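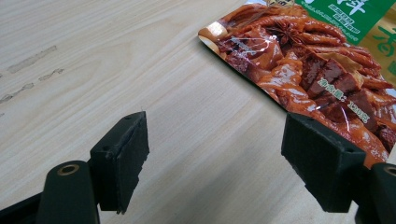
Part 3: Getting the Clestthorpe logbook scans into the timeline

Okay, you've installed Trerka and you've got an empty timeline in front of you. Now the fun starts! This part walks you through loading the flight logbook pages, matching them to the right pilot, and fixing the dates. I've done this with 1623 pages at this point, so most of the warnings below come from messes I made myself.

Before you start

You'll want the page scans in one folder, the name list Rizwan Ansari typed up (it's called names-final, and please ignore the one called names-final-new), and a free afternoon. A big screen helps a lot. I tried it once on my old laptop and spent the whole time scrolling sideways.

Loading the pages

1. Open Trerka and pick New Collection from the left menu. Call it by the logbook's shelf number, with no spaces. If you use spaces, the export at the end chops the name in half and you get a pile of files all called "Log".

2. Drag the whole folder onto the gray box. Don't drag single pages. The program numbers them in the order they land, and I once had a student pilot soloing in the log before her first lesson.

3. Wait for the bar to fill up. A full logbook is 390 pages and takes a good long while, so go get a coffee. The bar sits still near the end and looks frozen. Leave it alone!

4. When it says Ready, click page 2 and check that it's the owner's page, with the signature and the license number. If you see a flight table there instead, the inside cover didn't get scanned and every page after it will be off by one.

Note: The blank pages matter too. Keep them in. Zlata Yatsenko found a whole cross-country trip penciled in very lightly on a page I had marked as blank (sorry again, Zlata).

Matching pages to a pilot

5. Go to People, then Import, and choose Rizwan's list. Say yes when it asks about merging.

6. Now look for doubles. A lot of the women in these books learned to fly under one last name and kept flying under another, and the software has no idea they're the same person. Select both entries, click Link, and put the name on the earliest logbook first. The other name stays searchable, so you aren't losing anything.

7. For instructors, use the initials exactly as they appear, dots and all. Please don't guess who "M.K." was, even if you're pretty sure. Put your guess in the Comments box and I'll see it.

Caution: Link can be undone, but Merge can't. The buttons sit right next to each other and they're the same shade of blue. I've asked for that to be changed.

Fixing the dates

8. Click Dates, then Check All. Anything that comes up orange needs a human to look at it.

9. Most of the orange ones are day and month the wrong way around, especially for pilots who trained overseas. Look at the entries just before and after and it's usually obvious. If the flights on either side are in August, yours probably is too.

10. If you really can't tell, tick Uncertain and move on. An honest question mark is fine with me.

11. Flight times get their own column. Some of the books use hours and minutes and some use decimals, so 1:30 and 1.5 are the same flight. Pick the style at the top of the column once for each book and Trerka converts the rest.

Saving and backing up

12. Hit Save, then Save Copy, and send the copy to the Zolent drive. The folder you want is Marty, after the first airplane in the collection. I didn't pick the name but I've grown fond of it.

13. Open the copy before you close the original. Click on any three pages and make sure they load at full size. If they come up tiny and blurry, only the previews got copied, so go back and tick Include Scans.

Note: The steps and menu names here match the version we were running on Mar 31, 2026. If your screen has a Tools menu where I've said People, you're on the older one and you should update before you go any further.

Part 4 covers the photographs and the newspaper clippings, which load a bit differently.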